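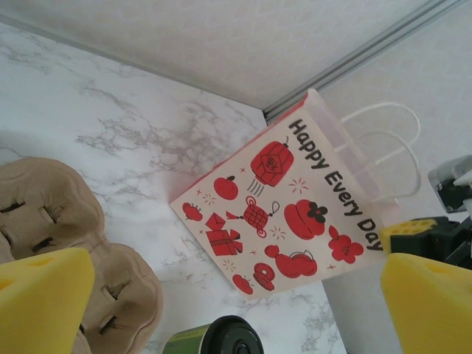 The Recap Episode Is Not an Episode

2023-10-26
By Hertta Nurmi

On Sunday the producers of Anddale gave us 32 minutes of things we had already watched. They called it "The Road So Far." The road so far is a house with 12 people in it and one working shower, and I remember it fine.

I have followed this show since May. I know who hid the coffee. I know who cried about the coffee. I did not need the coffee argument played again in slow motion with a cello under it, followed by a clip of the host looking concerned about coffee.

Fans of these things will say the contestants need a rest. They sleep until noon and their one job last week was to build a raft, which they voted against. The editors may well need a rest, and I would happily send them home early and watch a cooking rerun.

What bugs me is the sneaking. Turero, which streams the show, lists the recap with a number, like a real installment, and puts "shocking new footage" in the blurb. I sat through the lot. The new footage was 11 seconds of someone looking for a sock – a good sock scene, I admit, but I have seen better.

The old quiz show Flerkier took two weeks off every season and put up a card saying so. We all went outside. Then it came back and we were glad to see it.

Label the thing a recap, leave the number off, and put it up on a Tuesday for people who missed a month. I'll still watch it, probably, but I'd like to be warned.

Comments

Philomena Ní Mhurchú: The sock was the best part of the season so far and I won't hear otherwise.

raftvoter: I fell asleep and dreamed a better episode.

ces_b: They voted against the raft twice, the second vote was cut.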